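We use cookies to improve your visit. Accept | Settings

Viktória Pap
Some news from our student robotics club, Wadden. This term we teach a robot to sort spoons by the colour of the handle. It is more difficult than I expected!

We have 174 practice runs saved and I would like to reach 892 before the end of May. The thin handles are my favourite problem - a small error in the angle and the grip is wrong.

Spoon work, and one in blue:
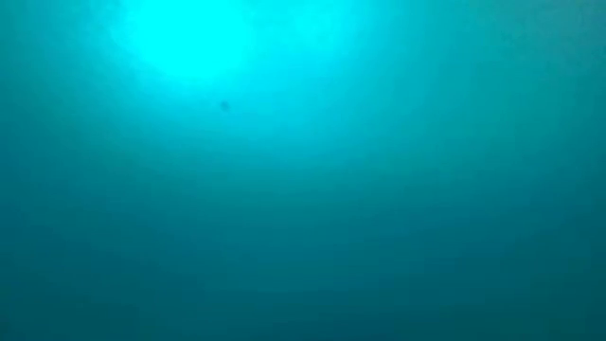
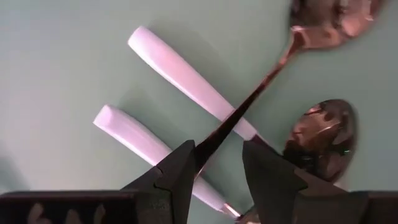
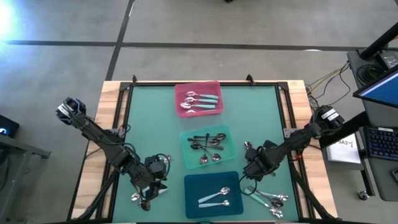 Next: the Stundport meet

Each team gets 30 minutes at the table. If your school wants to join, please write to me. Beginners are very welcome.

Print this page | E-mail this thread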